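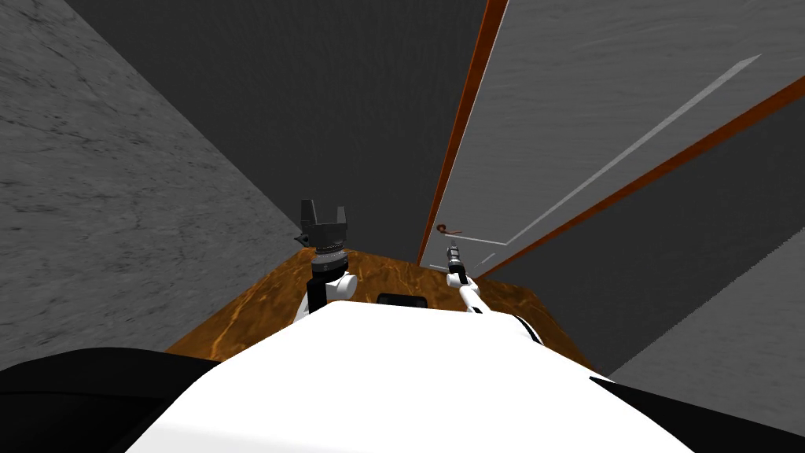 *Wooden countertop with a glossy orange-brown surface and lighter veining.*

**Yeoh to Supply Countertops for Mokthorpe Apartment Refit**

MOKTHORPE, February 14, 2020 - Yeoh, a maker of kitchen worktops and fitted cabinets, has signed a contract to supply countertops for the refit of 200 apartments at the Ballitz housing development in Mokthorpe. Deliveries will be made in 3 stages.

The contract covers cutting, edge sealing and surface finishing. Installation will be carried out by Grarnano, the main contractor for the site. Grarnano completed its survey of the kitchens in January and found that wall lengths differed between units of the same plan. Each top will therefore be cut to measured sizes and labeled by apartment number before it leaves the plant.

All tops in the order are 42 millimeters thick. Exposed edges are rounded and sealed on both faces, and sink openings receive a second coat of sealer. Tops are stored flat in the delivery area for two days before fitting.
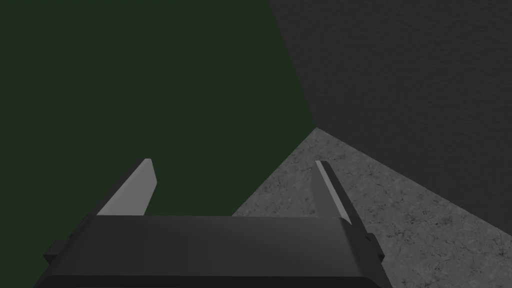 *Computer-rendered close view.*

The full order comes to 1,007 pieces, including upstands, end panels and window sills. Nearly all of these will be cut from stock already held at the plant. Spare lengths from each batch will be kept on site for repairs - these remain the property of the housing development once the work is signed off.

Yeoh will provide residents with a printed care sheet covering cleaning, re-oiling and heat protection. Requests for technical data sheets and finish samples should be sent to the Yeoh trade desk in Mokthorpe.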